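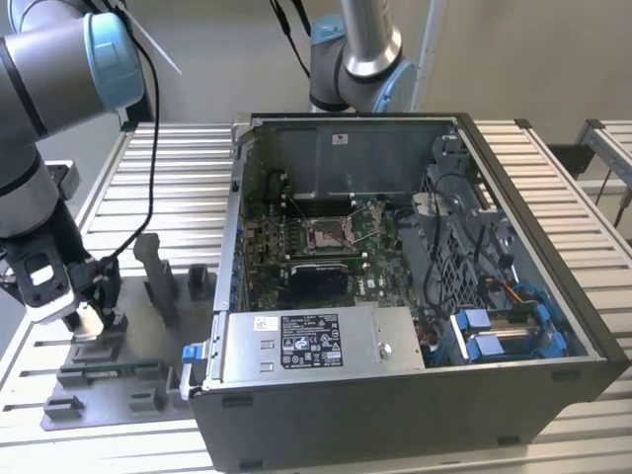
4. What we learned from the open day

We ran the open day at our Hurotcombe lab in May, and I'll admit I had planned this section as a page of tidy tables. The tables are still coming (see Section 5), but the visit taught us things that don't fit in a table, so I'm going to tell it more or less as it went.

The task was computer assembly in an opened desktop tower, laid on its side so the arms could work from above. We call the whole routine Ulach, after the code name it had in our first grant bid, and by May it had been through 2737 logged attempts. None of those had been made with people watching. That turned out to matter more to us than to the robots, I think! I was far more nervous than I have ever been at a conference talk.

Visitors came through in groups of six, and we had 32 people in all. Most came from the Vurkenmont training college, where they teach computer repair, and a few were families from the village. Each group got a short chat from me, then a live run, then as long as they liked to ask questions. I had guessed they would ask about speed. They did, a bit, but the repair students went straight for the sockets. How does it know the lever is up? What happens if a part goes in at a slight tilt? One of them wanted to know if it would ever give up, and that led to the best talk of the day, as our giving-up rule (five failed tries at the same step, then stop and wait) was something we had picked on a whim one evening and never gone back to.

The layout in Figure 2 is the one we used for every group. The small green board waits in its holder on the fixture plate to the left of the case, and the gripper works straight down into the case. We had talked about putting the plate on the other side, next to the drive cage, but there are cables running across the cage and I didn't fancy moving parts over them with a crowd in the room.
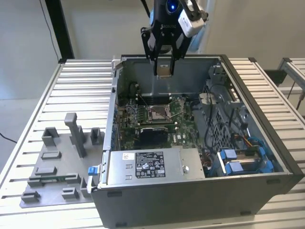 Figure 2. Gripper holding a small metallic component between its fingers above the open case. The CPU socket is empty and the fixture plate is on the left.

I should say a word about the questions sheet. We used the Mitsotakis-Vlachou form, which asks people to rate how safe, how clear and how useful a demonstration felt, and we gave it out before and after each run. It's a good form, though the wording is stiff for children and I ended up putting some of it into plainer words on the spot - so please read the family scores with that in mind. The "clear" item gave us the most to think about. People told us they could follow what the arm was doing but had no idea what it was about to do next, and several asked for a screen showing the coming step. We had one on the operator's desk the whole time, facing the wrong way. It now faces the visitors.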